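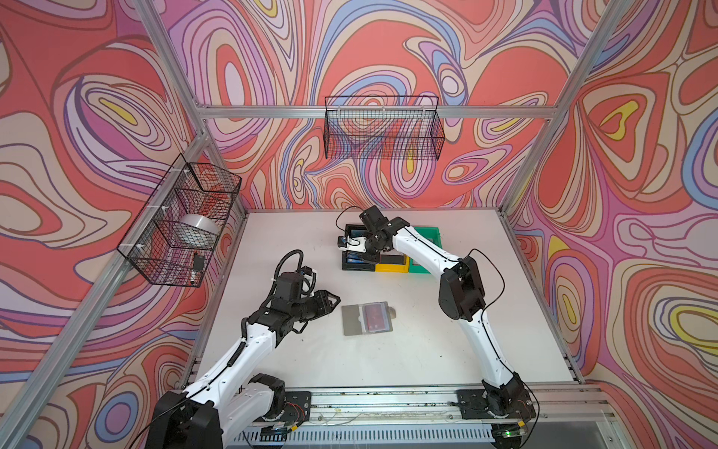
Swirl pattern in coral, lavender and yellow, on three walls around a white table.

Stillby Peel-and-Stick Wallpaper Review
Posted 28/03/2025

Stillby sells its removable wallpaper in rolls 15 feet long, and I bought 4 of them for the small room where I do my sewing. The total came to $188 with shipping. I had painted that room twice and was tired of both colors.

The rolls arrived in a plain cardboard tube with one sheet of instructions. The backing has a printed grid, so cutting straight is easy with a ruler and a fresh blade. Peel a foot of backing at a time. I tried pulling off half a strip on my first go and it folded onto itself, and that piece went in the trash.

You can lift and reset a strip two or three times before the glue gets weak. After that the corners start to curl. Over eggshell paint it held well. On a patch of flat paint by the window it let go overnight, and I had to wipe the wall down and put up a new piece.

Matching a busy print takes more paper than you expect. Stillby's size chart told me three rolls would do it and I used nearly all of the fourth. Compared with the Oseo paper I had in my last apartment, this one is thicker and hides dents better, but it is harder to bend around an outlet.

I took down a test piece after two weeks. No paint came with it, only a little sticky film that washed off with dish soap.

The finish is matte and there was a mild vinyl smell for a couple of days. Returns are for unopened rolls only — check the roll count before you cut the tape.

Four stars out of five. I would buy it again for a small room.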